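4.2 Comparaison des deux jeux de doigts

Dernière mise à jour : novembre 2019
Celeste Cabral, Leandro Lucero et Dardo Vergara

Avant d'en venir aux résultats, il nous faut revenir un peu sur le choix de la tâche, car on nous a souvent demandé (et fort gentiment !) pourquoi nous avions retenu l'assemblage d'un hamburger factice. La dînette a ceci de précieux qu'elle réunit des pièces fines qui se présentent sur la tranche, entre des parois transparentes, et qu'il faut ensuite reposer à plat sans déranger ce qui se trouve déjà sur le plateau. Lautaro Zapata avait d'abord songé à de simples cubes, mais après quelques jours passés avec eux, nous avons tous convenu que les deux jeux de doigts s'y comportaient de la même façon, et que nous n'apprendrions rien.

Nous avons donc comparé les doigts Drernley, à pointe arrondie, et les doigts Brarkine, plus étroits, montés tour à tour sur la même pince parallèle et pilotés par le même contrôleur Jurnano. Chaque jeu a effectué 100 prises par type d'ingrédient. La caméra de poignet n'a pas été déplacée d'une campagne à l'autre, ce qui nous a épargné un nouvel étalonnage et, il faut bien le dire, quelques soirées.
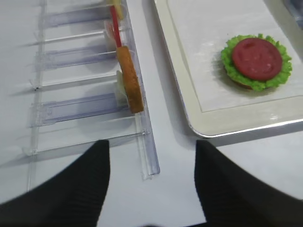 La difficulté principale tient à l'approche. Tant que la pince est ouverte, chaque doigt doit trouver sa place de part et d'autre d'une tranche sans heurter la cloison voisine, et une erreur latérale de 3 mm suffit à faire échouer la descente. Les doigts Drernley, plus larges, pardonnent moins à ce stade ; en revanche, une fois la pièce saisie, ils la tiennent remarquablement bien, et nous n'avons presque jamais vu une tranche pivoter pendant le transfert. Les doigts Brarkine entrent avec plus d'aisance, mais laissent volontiers tourner les pièces souples, la salade surtout.

Nous avons aussi voulu savoir ce que la caméra de poignet apportait lorsque les doigts sont serrés, puisqu'ils occupent alors le centre bas du champ et masquent une partie de ce que l'on souhaiterait voir.

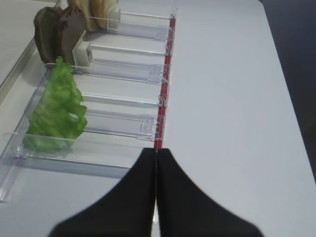
Figure 4. Présentoir transparent vu depuis le poignet, doigts rapprochés.

Eulalia Arancibia a proposé de figer l'estimation de pose juste avant la fermeture, puis de ne la reprendre qu'après le dégagement vertical. Cette petite modification, introduite en octobre, a rendu les essais bien plus réguliers avec les deux jeux. Les reflets sur le plastique restent gênants pour la segmentation, et nous avons dû entraîner le module Tô sur 3000 vues annotées à la main avant d'obtenir des contours exploitables. Les essais menés avant cette correction ne figurent pas dans la comparaison ; ils sont discutés à part, avec les réglages de force, dans la section suivante.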